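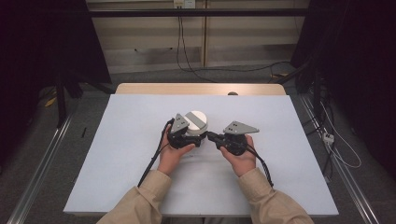 흰 판 위의 원통과 양손에 쥔 검은 그리퍼

Rallov: 장기 방영 드라마 회차 주석 데이터

버전 4
최종 수정: 2026년 9월 23일
관리: Leonidas Vlachopoulos

개요

Rallov는 오래 방영된 텔레비전 드라마 세 편의 회차별 정보를 사람이 직접 보고 정리한 표 형식 데이터다. 대상 작품은 병원 드라마 Trevwood, 바닷가 마을의 가족극 Arnside, 법률 사무소를 무대로 한 Moschos이다. 회차 기록은 모두 745건이고, 그중 명절이나 기념일을 이야기의 배경으로 삼은 회차가 153건이다.

처음에는 명절 회차만 모을 생각이었다. 장기 방영작에서 명절 회차는 평소와 다르게 짜이는 일이 많다. 따로 움직이던 인물들이 한 식탁에 모이고, 오래 나오지 않던 가족이 문을 두드리고, 진행 중이던 사건은 잠시 멈춘다. 그런데 비교할 평범한 회차가 없으면 무엇이 다른지 말하기 어려웠다. 버전 2부터는 전 회차를 넣었다.

대본, 영상, 자막 원문은 들어 있지 않다. 주석자가 회차를 보고 적은 짧은 줄거리와 분류 값, 등장인물 표만 있다.

파일 구성

episodes.csv
회차당 한 줄. 작품, 시즌, 회차 번호, 제목, 줄거리, 명절 여부, 마무리 유형이 들어간다. 대부분의 작업은 이 파일 하나로 된다.

characters.csv
인물당 한 줄. 이름, 처음 나온 회차, 마지막으로 나온 회차, 고정 출연 여부.

appearances.csv
회차와 인물을 잇는 표. 한 회차에 나온 인물마다 한 줄씩 있다. 목소리만 나온 경우와 회상 장면에만 나온 경우는 mode 열에서 구분한다.

absences.csv
고정 출연 인물이 나오지 않은 회차를 적은 표. 극 안에서 이유가 언급되었는지, 언급되었다면 어떤 이유였는지를 기록한다. 버전 3에서 추가했다.

double_coded.csv
두 사람이 따로 주석한 회차 326건의 원래 값. 합의 이전의 값이 그대로 남아 있다.

CHANGES.txt
버전별 수정 내역. 고친 줄의 식별자까지 적혀 있다.

모든 파일은 UTF-8이고 쉼표로 구분한다. 줄거리 안에 쉼표와 줄바꿈이 있으므로 직접 문자열을 자르지 말고 CSV를 읽는 라이브러리를 쓰기 바란다. 일부 스프레드시트 프로그램은 파일을 두 번 눌러 열면 한글이 깨진다. 가져오기 메뉴에서 인코딩을 지정하면 제대로 보인다.

episodes.csv의 열

ep_id
작품 약자와 시즌, 회차를 붙인 식별자. Trevwood는 tw, Arnside는 ar, Moschos는 mo로 시작한다. 다른 파일과 연결할 때 쓰는 열이다.

show
작품 이름. 로마자 표기만 쓴다.

season, number
시즌과 시즌 안의 회차 번호. 번호는 처음 방영된 순서를 따른다. Arnside의 초반 시즌은 재방영 때 순서가 바뀌었는데, 바뀐 순서는 alt_number 열에 따로 적었다.

title_ko
한국어 제목. 정식 번역 제목이 없는 회차는 주석자가 옮겼고 title_source 값이 annotator이다.

summary
줄거리. 세 문장에서 여섯 문장 사이로 쓴다는 지침이 있었으나 더 긴 것도 있다. 결말을 포함하므로 아직 보지 않은 작품이라면 이 열은 빼고 읽는 편이 좋다.

holiday
명절이나 기념일이 배경이면 yes, 아니면 no. 달력이나 장식만 잠깐 비치고 이야기와 상관이 없으면 no이다.

holiday_type
추수감사절, 성탄절, 새해, 밸런타인데이, 생일, 결혼기념일, 기타 중 하나. 한 회차에 둘 이상 겹치면 더 많은 인물이 관여하는 쪽을 골랐다. 생일을 명절에 넣은 것이 맞느냐는 질문을 여러 번 받았다. 빼고 싶으면 이 열의 값으로 거르면 된다.

gathering
인물들이 실제로 한자리에 모였는지. full, partial, none, failed 가운데 하나다. failed는 모이기로 했다가 극 안에서 무산된 경우이며, 애초에 모일 계획이 없던 none과 다르다.

ending
마무리 유형. 해결, 보류, 급전환, 다음 회로 이어짐. 급전환은 마지막 장면에서 그때까지 나오지 않은 정보나 인물이 등장하는 경우다.

tone
밝음, 섞임, 어두움. 주석자의 판단이 가장 많이 들어간 열이고 일치도도 가장 낮다.

notes
자유 기록. 비어 있는 줄이 많다.

absences.csv의 열

ep_id, char_id는 다른 파일과 같다. explained 열은 극 안에서 부재가 언급되었는지를 yes와 no로 적는다. 전화 통화에서 이름이 한 번 나오는 정도는 설명으로 치지 않았다. 어디에 있는지, 또는 왜 오지 못하는지가 대사로 나와야 yes다.

reason 열에는 근무, 여행, 질병, 다툼, 가족 일, 기타, 모름이 들어간다. 배우의 일정이나 계약 같은 제작상의 이유는 적지 않는다. 주석자가 알고 있더라도 화면 밖의 정보는 넣지 않는다는 것이 처음부터의 원칙이다.

judged 열은 다른 인물이 그 부재를 두고 섭섭함이나 비난을 드러냈는지를 적는다. 농담으로 한 말도 포함한다. 시청자의 반응은 이 열과 관계가 없다. 버전 3을 배포한 뒤 이 열을 시청자 여론으로 읽은 글이 있어서 분명히 적어 둔다.

기록 예

다음은 episodes.csv의 한 줄을 읽기 쉽게 풀어 쓴 것이다.

ep_id: tw_s05_e09
show: Trevwood
title_ko: 눈 오는 날의 당직
title_source: annotator
summary: 성탄절 전날 폭설로 교대 인력이 오지 못하고, 낮 근무자들이 병원에 남는다. 외과 과장은 딸과의 저녁 약속을 미루다가 결국 전화로 취소한다. 응급실에서는 오래 다투던 두 간호사가 같은 환자를 맡는다. 자정이 지나 휴게실에 모인 사람들이 자판기 음식을 나눠 먹는다. 마지막에 과장의 딸이 로비에 와 있다.
holiday: yes
holiday_type: 성탄절
gathering: partial
ending: 급전환
tone: 섞임

이 회차의 ending은 두 주석자의 값이 달랐다. 한 사람은 딸과의 갈등이 풀렸다고 보아 해결로 적었고, 다른 사람은 딸이 나타난 장면에서 끝났을 뿐 대화가 없었다는 점을 들었다. 합의 과정에서 급전환이 되었다. 원래 값은 double_coded.csv에 있다.

수집과 주석 방법

주석자는 회차를 처음부터 끝까지 한 번 보고 줄거리를 쓴 다음, 필요한 부분을 다시 보면서 나머지 열을 채웠다. 빨리 감기로 본 회차는 없다. 화면의 지난 이야기 요약과 다음 회 예고는 판단 근거에서 제외했다. 예고에는 본편과 다르게 편집된 장면이 섞여 있어 gathering 값을 잘못 적게 만드는 경우가 있었다.

팬 사이트의 줄거리나 방송사 소개문은 베끼지 않았다. 인물 이름의 철자를 확인할 때만 방영본의 출연자 자막을 보았다. 이름이 자막에 나오지 않는 단역은 '접수창구 직원', '윗집 남자'처럼 역할로 적었다.

326건은 두 사람이 서로의 값을 보지 않고 주석했다. 대상을 고를 때는 작품과 시즌이 한쪽으로 몰리지 않게 했고, 명절 회차는 전부 포함했다. 따라서 이 부분집합은 명절 회차의 비중이 전체보다 높다. 일치도를 전체 회차의 값으로 옮겨 쓰면 곤란하다.

값이 다를 때는 두 사람이 해당 장면을 같이 보고 정했다. 그래도 정해지지 않으면 관리자가 골랐고, notes에 '관리자 결정'이라고 적었다.

열별 일치 경향

holiday와 holiday_type은 대체로 잘 맞았다. 어긋난 경우는 대부분 생일이다. 인물의 생일이 대사로만 지나가는 회차를 배경으로 볼지를 두고 갈렸고, 지금은 축하 행위가 화면에 나와야 yes로 적는다.

gathering에서는 partial과 full이 자주 섞였다. Moschos처럼 고정 출연 인물이 적은 작품은 판단이 쉬운데, Trevwood의 후반 시즌은 고정 출연자가 많아 누가 빠졌는지 확인하는 데 시간이 걸렸다. 지금 기준은 고정 출연자 전원이 같은 공간에 동시에 있을 때만 full이다. 한 사람이라도 화면 통화로 참여하면 partial이다.

tone은 앞에서 말한 대로 일치도가 낮다. 이 열 하나에 기대어 결론을 내리는 작업은 권하지 않는다. 주석자마다 좋아하는 작품이 달랐고 그 영향이 있었을 것이다.

알려진 문제

Arnside의 첫 시즌은 편집본이 둘 있다. 방영본을 기준으로 했지만, 방영본을 구하지 못한 몇 회차는 뒤에 나온 긴 편집본을 보았다. edition 열에 long이라고 적힌 줄이 그것이다. 긴 편집본에는 방영본에 없던 장면이 있어서 등장인물 수가 다를 수 있다.

Moschos에는 앞뒤 회차가 한 사건으로 이어지는 연속 편이 있다. 제목이 같고 '1부', '2부'만 다르다. 제목으로 중복을 지우는 코드를 쓰면 1부와 2부의 표기를 떼는 과정에서 한쪽이 사라지기도 한다. 중복 확인은 ep_id로 하는 것이 안전하다.

Trevwood에서 한 배우가 쌍둥이 자매를 함께 연기한 회차들은 appearances.csv에 인물 기준으로 두 줄이 있다. 배우 기준으로 세려는 사람은 characters.csv의 same_actor 열을 참고해야 한다.

회상 장면으로만 채운 총집편은 ending과 tone이 비어 있다. 결측으로 처리해도 되고 빼도 된다. 0이나 '없음'으로 채우지는 말아 달라.

줄거리의 문체는 고르지 않다. 어떤 주석자는 현재형으로, 어떤 주석자는 과거형으로 썼다. 나중에 맞추려다 그만두었다.

쓰임

회차 구조 비교, 인물의 등장과 퇴장 추적, 한국어 요약문 분류 연습 같은 작업을 염두에 두고 만들었다. 수업에서 표 연결을 가르칠 때도 쓸 만하다. characters.csv와 appearances.csv를 묶은 뒤 absences.csv를 붙이는 연습은 난도가 적당한 편이다.

시청률이나 작품의 평판을 예측하는 데는 맞지 않는다. 관련된 열이 하나도 없다. 세 작품의 결과를 드라마 전반의 특징으로 넓혀 말하는 것도 무리다. 작품을 고른 기준은 전 회차를 합법적으로 볼 수 있는가, 그리고 주석자가 끝까지 볼 의향이 있는가였다.

배우를 평가하거나 순위를 매기는 용도로는 쓰지 않기를 바란다. 데이터에는 극 중 인물의 이름만 있고 배우의 이름은 없다. same_actor 열도 인물 식별자끼리만 연결한다.

나누어 쓰기

학습용과 평가용으로 나눌 때는 회차를 무작위로 섞지 말고 시즌 단위로 나누는 것이 좋다. 연속 편의 줄거리에는 같은 이름과 같은 사건이 나온다. 무작위로 나누면 평가 점수가 실제보다 높게 나온다. split 열에 권장 구분이 들어 있고, 같은 시즌은 항상 같은 쪽에 있다.

버전 내역

버전 1. Trevwood와 Arnside의 명절 회차만 수록했다. 지금은 배포하지 않는다.

버전 2. Moschos를 더하고 세 작품의 전 회차로 넓혔다. holiday 열이 이때 생겼다.

버전 3. absences.csv와 judged 열 추가. gathering에 failed 값 추가. 기존의 none을 모두 다시 보았다.

버전 4. 생일 기준을 바꾸고 해당 회차를 다시 주석했다. double_coded.csv를 공개 파일에 넣었다. Arnside의 alt_number에 밀려 있던 줄을 바로잡았다. 이 오류는 2월에 제보를 받은 것으로, 버전 3을 쓰던 사람은 Arnside의 순서에 의존한 계산을 다시 해야 한다.

이용 조건

주석과 줄거리는 출처를 밝히면 자유롭게 쓰고 고칠 수 있다. 고친 판을 다시 배포할 때는 이름에 Rallov만 쓰지 말고 구별되는 말을 붙여 주기 바란다. 작품 자체의 권리는 각 권리자에게 있으며 이 데이터의 이용 조건은 작품에 미치지 않는다.

인용할 때는 다음과 같이 적는다.

Leonidas Vlachopoulos, Rallov: 장기 방영 드라마 회차 주석 데이터, 버전 4.

오류 제보

저장소의 이슈 게시판에 ep_id와 열 이름, 맞다고 생각하는 값을 적어 주면 된다. 장면의 시각을 같이 적으면 확인이 빠르다. 판단이 갈릴 수 있는 tone과 ending은 제보를 받아도 바로 고치지 않고 다음 버전을 준비할 때 모아서 본다. 철자와 회차 번호 오류는 확인되는 대로 고치고 CHANGES.txt에 남긴다.

다른 작품을 추가해 달라는 요청은 당분간 받지 않는다. 같은 열 구성으로 직접 만든 표가 있으면 이슈에 링크를 남겨도 된다.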